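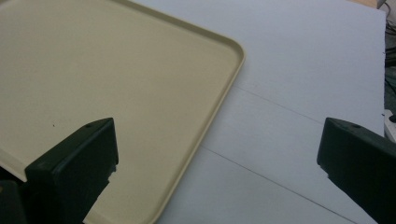 The open gripper at the beige tray. Bimthorpe, March.

In Bimthorpe, the Grutine project teaches table setting by hand. A person holds the gripper, does the task, and does it again, 75 times before lunch.

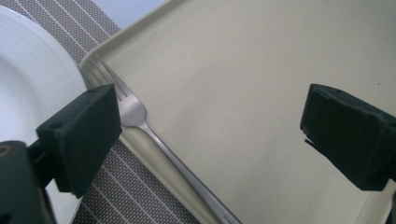 Grutine began with cutlery, and I asked to try it. A fork is thin and flat - my fingers know this, but the tool does not. When it lies close to the raised rim of the tray, you must come in slowly. My first 5 tries were too fast.
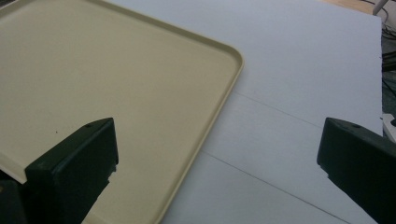
Tray and white tabletop between the two fingers.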